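I've been putting off writing up how we set up the sim cell, mostly because I don't trust it yet. Aarti Kaushik calls it "basically done." I've heard that before, about the Flovum gripper, and I still have the cable ties from that one.

The job sounds small. Get a two-armed robot to handle a paper cup over a kitchen counter, in simulation, before we let the real arms near anything. I started with the thumb, as that's where the joint limits were wrong when the model came over from Paiva. 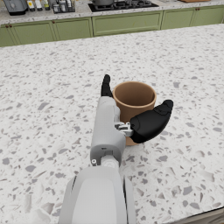

*Hand open beside the cup, thumb swung out.*

The imported file let the thumb swing 7 degrees past its stop. It looks fine on screen, and that's my whole complaint about renders. I typed the limits back in by hand, one joint at a time, then ran 74 test grasps with the cup's friction turned down to something I'd believe. Pendo Mbwambo thinks I set it too low. Maybe. Paper is slippery when your fingers are hard plastic.

Two hands is where I get grumpier. Each arm behaves by itself, and then you bring them together over the counter and the collision shapes start arguing.

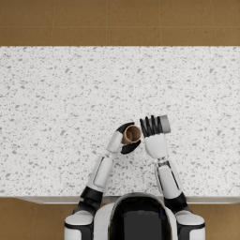
The default shapes were fat capsules, so the solver saw contact well before the fingers met. I swapped in tighter ones for the knuckles and left the forearms alone. Step time went up by almost 2 milliseconds. I can live with that.

What I won't do is copy these settings straight to the hardware. Aarti wants to. I want the wrist offsets measured on the real arms first, left side before right, and the log kept where I can read it. She has my list.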